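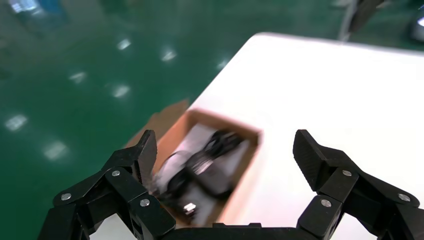

Figure 3. Cardboard box on a white tabletop.

3. Do people read the leaflet?

The claim that clear instructions reduce product returns is repeated so often that it has nearly stopped being treated as a claim. Briem and Osagie put it in the opening line of their survey and cite two earlier surveys, both of which cite trade newsletters. We tried to follow the chain back to a measurement and could not find one. What we found was a set of interviews with store managers, who were asked why they thought customers brought things back.

Managers may well be right. They are also the people who would rather hear that the leaflet was at fault than that the product was. Our own data come from the returns desk of Winetti, a mail-order seller of small household electrical goods, and cover 1,048 returned parcels. Each parcel came with a form on which the customer ticked a reason. "Instructions unclear" was one of the boxes offered, and we suspect that offering it did a good deal of the work. A customer who has changed her mind and must tick something will tick the box that costs her nothing.
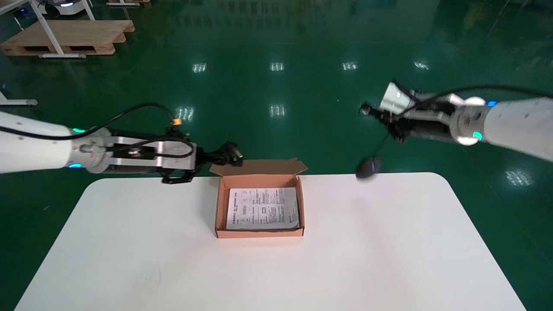
Naklow, January

The second set of observations was made at the Grunby packing site, where Yusuf and Lorente opened parcels and noted where the printed matter lay. A sheet resting on top of everything else has to be moved before the goods can be reached. Earlier authors take this as evidence that it gets read. We don't see why. A person can lift a sheet of paper and put it down again without looking at a word of it, and most of us have done so.

To test the point, Ekwueme telephoned 40 customers who had kept their purchase and asked what the leaflet said about first use. Most gave an answer that would fit nearly any appliance: plug it in, keep it dry, don't open the case. Such answers have been scored as correct recall in past work, including the Nwachukwu trial. Under that rule, a person who never unfolded the paper would pass. We scored them as uninformative, and we would urge others to go back to their transcripts and do the same.
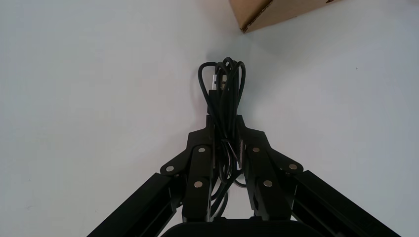 Black cable in a tight bundle.

Cables raise a separate problem. Several studies count a cable that comes back neatly coiled as a sign that the product was never tried. The inference is weak. Some people coil a cable with great care before sending it back, and some goods are returned after months of use in better order than they left the warehouse. Lorente coded tidiness on a scale with 3 levels, and a second coder, working without sight of his scores, disagreed with him too often for the scale to be of any use. We have dropped it from the analysis.

None of this shows that leaflets don't matter. It shows that the usual measures can't tell us either way. The reason codes are led by the form, the recall scores reward guessing, and the state of the packaging says more about the customer's habits than about what was read. Section 4 turns to the repair records, where the faults at least were logged by someone other than the buyer.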